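Bench notebook, hands + fridge station
16 August 2019

Budget sheet is due before the October order round so getting it all down now while I still remember which quote is which. Illia Yatsenko wants one page. He will get two.

What we're asking for, in order of how loud I'll complain if it gets cut:

1. Replacement fingertips, both hands. Textured kind, same as fitted.
2. Spare wrist cables. See below.
3. One complete spare hand, right side.
4. Second fridge. Maybe.

Fingertips. Tekside sells them in bags of 20 and won't split a bag. Fine, take one. Suvesow will do singles but their lead time is 31 days and last time it was longer. Asked both if the texture is molded in or a sleeve. Tekside says molded. Suvesow hasn't answered, chase.

Hand. Quote from Suvesow is 2,437 without the wrist adapter. The adapter is a separate line, no price on it, "on request". Requested. Want that number in writing before anything goes to Illia, he'll add it up himself and come back asking what's missing.

Drawer task is what's driving most of this. Can in the drawer, right hand does the grip, left is kept open over by the door. Everything in the plan gets judged against that one job.
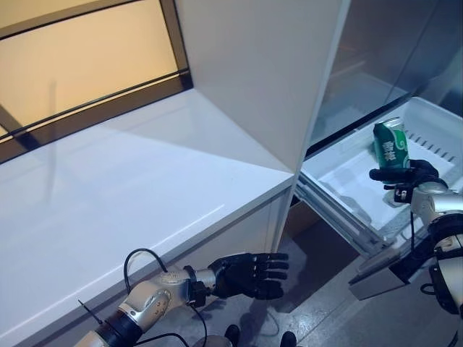

So cable runs. Both arms have them on the outside and I don't love it with a drawer rail in reach. Options: (a) buy the sleeving kit from Ostapchuk, (b) reroute ourselves with what's in the parts bins, (c) leave it and keep spares. Leaning (a) plus a couple of spares. The kit is cheap next to an afternoon of two people crawling on the floor. Need lengths first: shoulder to elbow, elbow to wrist, and some slack for the wrist turn. Do NOT order off the drawing, drawing is old.

Fridge. The argument for a second one is that all our runs are on one door and one drawer and the grasp people want a different pull weight. Argument against is floor space and the window side is already tight. Trunholm has a smaller unit, drawer on rollers, door hinged the other way. Could live with that. Put it in as optional, separate line, so it can be struck without redoing the totals. Also check what the outlet is rated for before anyone gets exited about it.

Cans: we keep buying them out of petty cash. Put in a line for consumables. Empties and full ones both, the weights matter and people keep drinking the full ones.

Wrist camera. Trial view is in the shared folder, hand open, thumb out. The thumb takes up a lot of it and the fourth finger is mostly hidden behind. Question for planning is whether we pay for a bracket that moves the camera sideways or just accept it. A new bracket means new calibration, both sides, so cost is mostly our time. Would rather try a printed one first. If it works, budget line for one machined set. If not, nothing lost but filament.
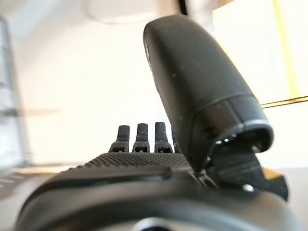
Book 4, p. 21

Screws. Add a box of the small ones for the thumb mount, plus threadlocker, plus a driver that fits properly. The one in the drawer is chewed up and somebody is going to strip a head with it.

Service contract: Tekside offers a yearly one, covers hands only, not the arms. Read it twice. Fingers are "wear parts" so not covered. Thumb is covered?? Wrote to ask. If thumb and wrist housing are both in then it may be worth it, otherwise skip and put the money toward the spare hand.

Shipping. Suvesow ships each order seperately and charges each time, so bundle the hand and adapter or it eats the savings. Ostapchuk will hold the kit if we want one delivery date.

To do
- adapter price, Suvesow
- measure cable runs, both arms
- print bracket, try it on one wrist only
- outlet rating, ask building office
- Trunholm: outside dimensions WITH door open
- split sheet into must / optional
- send Illia the draft, warn him it's two pages

Spare hand stays at number three unless the Tekside answer on the thumb is no. Then it moves up to two and the cables come out of general lab money.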